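Brovorard Pour Kit
Wearable hand, marker cube and table set for teaching pouring and pick-up tasks

Overview
Pouring a drink is a small chore at home and a regular step on a shop floor, and machines are still bad at it. The Brovorard Pour Kit is for groups who want to work on that gap. An operator guides the hand through the task at an ordinary table, and the motion is saved for training. The kit does not pour by itself and we don't sell it as something that does.

Working position
The operator can sit or stand. Most of our customers sit, with a keyboard or laptop on the knees to start and stop each take. The marker cube on the back of the hand should stay in view of the fixed camera. A bottle and a steel bowl on a low round table are enough to begin.
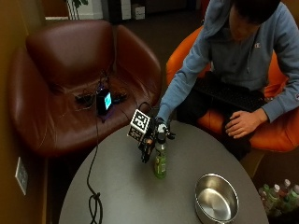 Dudari, a buyer who runs a small bottling room, wrote to ask whether a trained arm could take over topping up short fills by the end of the year. Our answer was no. With a single bottle shape in a known spot, it can be tried. With mixed bottles and a moving line, a person is quicker and spills less.

What the kit covers today
Reach and grasp of an upright bottle: ready for routine use.
Lift, carry and set down: ready for routine use.
Pour into a wide bowl: works in trials, needs supervision.
Pour into a narrow glass: research only.
Opening a screw cap: research only. Two hands are needed and the kit ships with one.

Plan on 200 takes of a single task before training anything, and 600 if the bottle changes between takes. A take is usually under 30 seconds. Fill level matters more than new users expect, so record full, half and nearly empty bottles and note the level in the log. Steel bowls reflect the room lights. If tracking of the bowl is poor, turn the table lamp away before changing any settings.
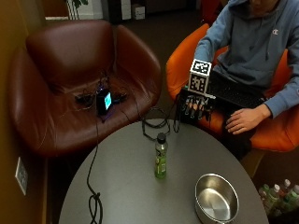 Stukeo left this comment after a February trial: "Grasping went fine from the first week. Pouring is where we got stuck. The arm has no idea when to stop, and my kid does it by the sound." We agree with that. Sound is not recorded in the current version.

Cables and placement
The hand is wired. Leave slack on the tabletop so the wrist can turn, and keep loops out of the path between bottle and bowl. Small electronics can sit on a chair next to the table. For hand-held gripper recording, use the wide lens and check that both bottle and bowl are in view before the first take. Cables will show up in the wide view. They can stay there as long as they don't cover the objects.

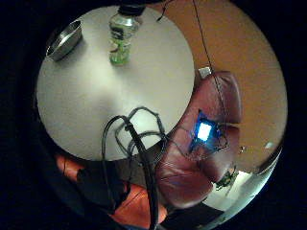
Is it any use for a household robot, or only for labs? Sampaio sent in that question, adding that a machine that clears a table would be worth more to an older person than one that pours. Table clearing is a fair goal and the grasping takes carry over to it. Plates and flatware do not, and would need takes of their own.

In the box
Wearable hand, right side
Marker cube and mount
Main cable and spare
5 straps in two sizes
Printed setup guide

Not included: computer, cameras, furniture, bottles and bowls.

Care
Wipe the finger joints with a dry cloth after each session. Check the screws weekly. The hand is not waterproof. Keep liquids capped when practicing the reach.

Ordering
Sold to schools, labs and workshops. Loan units are available for one month, with return shipping paid by the customer.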